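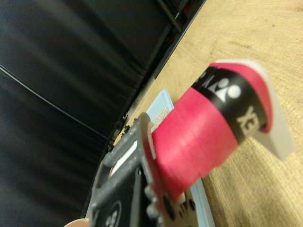

Red handle.

Spent August fixing up old garden tools to sell at the Sarmiento swap. A few notes for anyone doing the same.

Bare metal first. Vinegar overnight, then steel wool, then a rinse and a wipe of oil. Skip the oil and the rust is back by morning.

Loose heads are usually a dried-out handle. Linseed oil helps a little. A new wedge helps more.

Nestor Dalisay asked what I spend on a tool. I stop at 2 dollars in supplies. Past that I won't get it back at the table.
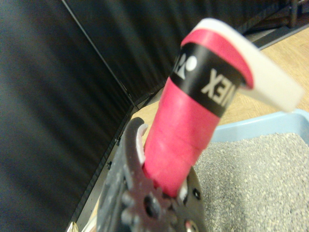 Pink grip tape, wrapped on the diagonal.

Prices. I put most hand tools at five and anything long at 20. Shiela Tan had the spot next to mine last year and priced everything in whole fives. Makes change a lot easier, so I copied her.

Total for last year was 356 after the table fee. Shovels went first. I brought home every single bulb planter.

If you're going, get there before 7 a.m. The lot on the Kukura Street side fills up and the other one is a long walk with a wheelbarrow.

Still looking for a left-handed pair of bypass pruners. Will trade bulb planters.

Filed under: Yard & Garden, Secondhand
14 comments · 31 shares
© Teodoro Salazar · Contact · Back to top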